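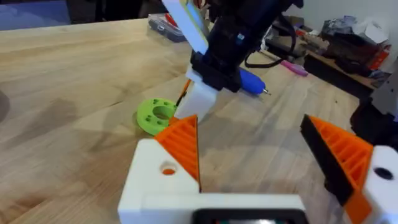 Pale wood, orange and white. February.

Ok so, the soup thing. Three people asked so here goes, quick, I have to be out the door by 4.

I've been making the same red lentil soup every week since New Year. Big pot, eat it for lunch until it's gone, start over. Boring? A bit. But I stopped buying lunch near work and last month I spent 67 dollars less than in January, and that's with the fancy olive oil I didn't need.

Recipe if you can call it that. 200 grams red lentils, rinsed. One onion, two carrots, chopped however. Garlic, lots. Cumin, paprika, salt. Fry the onion longer than you want to. Then evrything else in, water to cover and then some, lid on, half an hour. Lemon at the end. Don't skip the lemon.

Selim Akyol (hi Selim) says butter with dried mint on top, melted till it foams. Tried it. He's right, annoying.

Things that went wrong: forgot the salt twice. Burned the bottom once while on the phone with the electric company. Froze a batch in a glass jar, filled too full, crack. Whole thing in the trash, jar included.

Next up is white beans. Bag's been in the cupboard since fall, they probably need a overnight soak and I never remember until dinnertime. Will report back. Still need bread to go with it, if anyone has an easy one send it over.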